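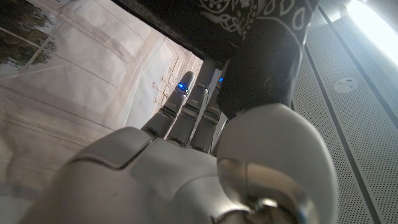
**Abb. 4:** Schwarzes Tuch mit Paisleymuster an der Roboterhand, Blick der Handkamera.

### 3.2 Vormachen per Fernsteuerung

Beim Tuch habe ich mich ehrlich gesagt verschätzt. Ich dachte, wer mit dem Trudasholm-Handschuh einen Becher greifen kann, kriegt auch Stoff hin – von wegen! Stoff gibt nach, rutscht weg und verdeckt einem dann noch die Fingerspitzen (gerade die will man beim Steuern ja sehen). Khang Từ und ich haben uns deshalb beim Vormachen abgewechselt, immer neun Durchgänge am Stück, dann Pause für die Handgelenke. 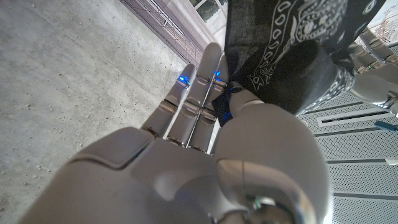 Am meisten Ärger hat uns der Daumen gemacht. In der Pevach-Steuerung folgt er meiner Bewegung mit spürbarer Verzögerung, und ich drücke dann automatisch zu fest. Khang macht das viel ruhiger: Er schließt erst die Finger und zieht den Daumen zuletzt nach. Seit September machen wir es beide so, und meine Aufnahmen sind endlich brauchbar.

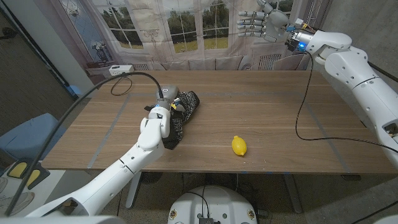

*Foto: Khang Từ / Projekt Bronside*

Insgesamt sind 3.000 Vorführungen in den Datensatz eingegangen. Abgebrochene Versuche haben wir dringelassen, sofern der Griff selbst noch vollständig aufgezeichnet war. Wie wir die beiden Bediener beim Training gewichten, steht in Abschnitt 4.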